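手持夹爪采集数据，我们现在守的几条规矩

三月起我在 Tautahi 这个项目里负责桌面任务的采集规范。第一版规范是从 Brultthorpe 那边抄来的，写了很多，真正有人照着做的没几条。后来删到一页纸，贴在台子边上。下面按那页纸的顺序写，顺便记几句当时怎么定的。

一、开录前先看空手画面

两指张到最大，停住，看两指中间能不能看见要操作的东西。看不见就挪人，容器留在原位。指垫包的黑色材料用久了会起皱，边上会起毛，起毛到遮住目标的程度就换。我们规定每录80条检查一次，Remano 的做法是100条，我觉得太疏。

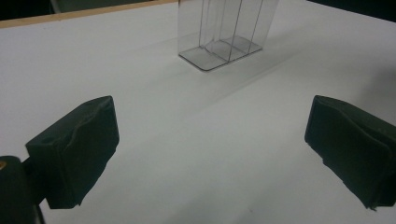

两指张开，透明盒在前方，没有接触任何物体。

二、透明容器单独记一栏

透明塑料在白桌面上只剩几道灰边，标注的人很容易把底座轮廓和影子混在一起。备注里必须写“透明”，灯光在一批之内不许动。Lemeo 的表格原来没有这一栏，是我后加的，回头补了1380条，补得很烦。

三、桌上只留任务用的东西

水杯、胶带、手机一律拿走。背景不强求，屋里的键盘、架子照旧放着，桌面以内要干净。盒里插着细杆类物品时，记下它往哪边斜，每录5条换一次朝向，免得整批都是同一个角度。
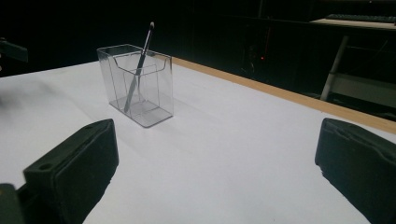
四、失败的也要留

夹空、碰倒、中途松手，都照常存盘，在文件名后面加标记，不许当场删掉重录。删了以后统计成功率就没有意义了。目前执行得最差的是这一条，下个版本打算把删除键直接锁上，等试过再来更新。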